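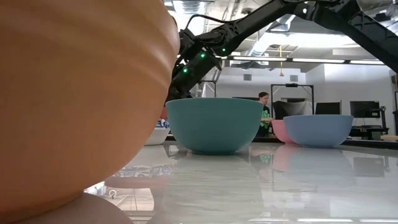

Section 4: Getting to know your bowls, and setting them out for the first time

Welcome to the part of the guide most people skip to, and we don't blame you one bit. Your Willolach nesting bowls are meant to live out on the table as much as in the cupboard, and a little time spent on the first set-up will save you a good deal of fumbling later on, when your hands are covered in flour and you want the middle-sized one right now. The easiest way to learn the set is to spread it out and look at the shapes side by side. The large teal bowl is wide at the rim and comes in to a narrower base, and the light blue one does much the same with a rim that flares out generously, so both of them like to have some elbow room around the top even though they take up very little table at the bottom. The orange bowl has faint horizontal ridges near the rim, and those are handy to feel for with your fingertips when you are lifting it. The small pink bowl is happy to tuck in next to a bigger neighbor, and the white one is a good place for the little things you want to keep together while you work.

What to do before you begin

Clear a stretch of table or counter and wipe it down with a damp cloth, then go over it again with a dry one. If your table has a glossy finish, please take the second wipe seriously. Crumbs and grains of sugar are easy to miss on a shiny top, and one grain dragged under a heavy bowl can leave a scratch you will be looking at for years.

Wash every bowl by hand in warm, soapy water before its first use and let them all dry completely, rims down, on a clean dish towel. Swap the towel for a fresh one halfway through if it gets soggy.

Note: Peel off any paper labels before washing. If a bit of glue stays behind, rub it with a drop of cooking oil on a soft cloth, leave it for a few minutes, and wash again. Please don't scrape at it with a knife, however tempting that may be.

Setting out the bowls

1. Put the largest bowl down first, toward the back of your work area and a little to one side. This will be your mixing bowl most of the time, and you can pull it forward when you need it.

2. Bring in the next bowl down and set it beside the first with a hand's width between the rims. Measure at the rim, please, and never at the base. We hear from a lot of people who lined up the bases neatly and then couldn't get a spoon between the tops.

3. Set the small bowls in the gaps. They can sit partly under the flare of a larger rim, as long as you can still get your fingers around them.

4. Choose one bowl for odds and ends – measuring spoons, cookie cutters, the cap from the vanilla – and keep it to the left if you are right-handed, or to the right if you are left-handed. It feels backward for the first afternoon and then you will wonder how you managed any other way.

5. Keep the front of the table free. You will want that space for a cutting board or a recipe book, and for resting your arms while you wait on the dough.

6. Turn each bowl gently by the rim. It should turn smoothly and sit flat. If one rocks, check underneath for a crumb or a fold in the tablecloth before you decide anything is wrong with the bowl.

Caution: Don't slide a full bowl across the table. Lift it with both hands, one under the base and one at the side. A wide bowl on a narrow base will tip sooner than you expect if the base catches on something.

Choosing a bowl for the job

There is no wrong answer here, but these are the habits we have settled into ourselves. For whisking, leave plenty of bare wall above whatever you are whisking; half full is already a bit ambitious with cream. For rising dough, a large bowl with a dinner plate over the top does beautifully, and it keeps the kitchen drafts off. Something in the neighborhood of 200 grams of chopped nuts or chocolate chips belongs in a small bowl, where you can scoop the last few out without chasing them.

If you are serving from the set, try putting salad in a wide-rimmed bowl and the dressing in a small one next to it. Guests will reach across the table, so leave them a path!

Putting the bowls away

1. Check that every bowl is dry, inside and out. Damp bowls will cling to each other.

2. Start with the largest and lower each smaller bowl into it, letting go only when it has settled.

3. Place a folded paper napkin or one of the Triltedow felt rounds (sold separately) between bowls if you stack them often. Very small bowls can share a layer.

4. Keep the stack on a shelf below shoulder height, where you can see into it.

Note: We suggest stopping at 2 stacks side by side on any one shelf. More than that and you will find yourself moving three things to reach the fourth, and the bowl you want always seems to be in the back.

If two bowls get stuck together

It happens to all of us. Set the pair in the sink, run warm water around the outside of the lower bowl, and wait 90 seconds or so. Then hold the lower bowl still and turn the upper one a little each way until it comes free. A drop of dish soap along the seam helps if they are being stubborn.

Caution: Never tap a stuck bowl against the counter, and never pry with a butter knife. Both will mark the rim.

Everyday care

Wash the bowls soon after use, especially after tomato sauce, turmeric, or beets. Lingering stains usually lift with a paste of baking soda and water, left on overnight and rinsed off in the morning. Steel wool and gritty powders will dull a matte surface, and once it has gone shiny in patches we are sorry to say there is no bringing it back.

For matching lids and single replacement bowls, turn to Section 5, where you will find the order form and the color list.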